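Runorden: a word list of joinery and timber terms in four languages

Version notes last changed 25/08/2024

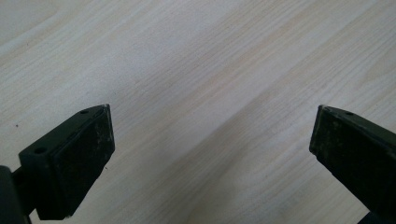 Runorden is a word list for people who read, write or translate texts on woodworking. It covers English, Swedish, Latvian and Mandarin Chinese (traditional characters), and it grew out of a very long email thread between Ivars Ozoliņš and Su-chen Tang, who were trying to translate the same old joinery manual in opposite directions and kept getting stuck on the same words. We love this stuff, and we hope the list saves you some of the evenings we lost to the word "rebate"!

What you get

The main file, terms.csv, has 300 entries. Each entry is one idea, not one word, so a single row can hold several words per language. "Rabbet" and "rebate" share a row. "Housing" and "dado" share a row too, with a note on which side of the Atlantic you are likely to meet each one.

A second file, sentences.csv, holds short usage sentences for the entries where a bare word is not enough. There are 80 of these so far and we would dearly like more.

The third file, false_friends.txt, is the one people write to us about. It lists 39 pairs that look alike, or that dictionaries give as equal, and that will get you into trouble in a workshop. It is plain text, written as notes, and it rambles a bit. Ivars wrote most of it late at night and it shows, in a good way.

Columns in terms.csv

id: a number that never changes, even if the entry is moved or merged
group: joint, tool, timber, finish, defect or general
en, sv, lv, zh: the words, with semicolons between them, most common first
region: where a word is used, if it matters
note: anything else, in English
checked: the initials of whoever last went over the row

Empty cells mean we have no word yet. A dash means we looked hard and believe there isn't one, and that you would have to explain it in a sentence. Please keep the two apart if you send changes. We mixed them up in the first version and sorting it out took Su-chen most of October.

How the words were gathered

We started with our own notes from the manual. Then we asked joiners and cabinet makers we know to read through the list and cross things out, and they did so with great energy. A word stays in only if 2 people who work with wood would use it without stopping to think. Words found only in books are kept, but marked "book" in the note column, as they do turn up in older texts and you will want to know what they mean.

The timber group was the hardest. Everyday names for trees and names for sawn timber often part ways. English "deal" is the classic case: it can mean a kind of softwood, a plank of a certain size, or a stack of such planks, all depending on the decade and the port. We give it three rows. Su-chen argued for five and may yet win.

Words for grain are another favourite of ours. English uses "grain" for the direction of the fibres, for the pattern on the surface and sometimes for how coarse the wood feels, and lets the reader sort it out. A translator has to choose. We split it into separate rows (grain direction, figure, texture) and the notes say which clues to look for. "Against the grain" in a planing instruction is always about direction. "A fine grain" in a sales list could be nearly anything, so ask the writer if you can.

Sample rows

id 14; group joint; en: dovetail; sv: laxstjärt; note: the Swedish word means "salmon tail", so drop any bird puns before you translate
id 52; group general; en: kerf; sv: sågspår; note: the slot left by the saw, not the cut as an action
id 118; group defect; en: knot; sv: kvist; note: the Swedish also means "twig", see false_friends.txt

Using it with other tools

The files are UTF-8 with commas between columns, and every text cell is in double quotes. Jostico reads terms.csv with no changes, just pick "concept per row" when you import it. For Funer you need to split the semicolons first; the script split_terms.py does that and writes one row per word. If your spreadsheet shows strange marks where the Latvian long vowels should be, it has opened the file in the wrong encoding. Use the import menu and choose UTF-8 by hand.

Known gaps

Finishes are thin, above all anything to do with lacquer, where the Chinese side has far more words than the other three put together. Su-chen has a box of index cards on this and we will get to it.

Upholstery and basketry are left out. Turning is in, but only just.

The Latvian column has some words from one region only. They are marked where we know, but we surely missed a few, and Ivars would be delighted to be put right.

Sending changes

One change per message is easiest for us. Give the id, the column and the new word, and tell us where you have heard or read it. "My grandfather says this" is a perfectly good source, and we have several rows that rest on exactly that. If you disagree with an existing word, say so, and we'll put both in with a note till it is settled.

Licence and thanks

Use the list for anything you like, paid work included. Please name Runorden and keep the licence file with it. Warm thanks to the Tseng workshop for reading the whole joint section aloud to each other over lunch and sending back the corrections on the back of a cutting list.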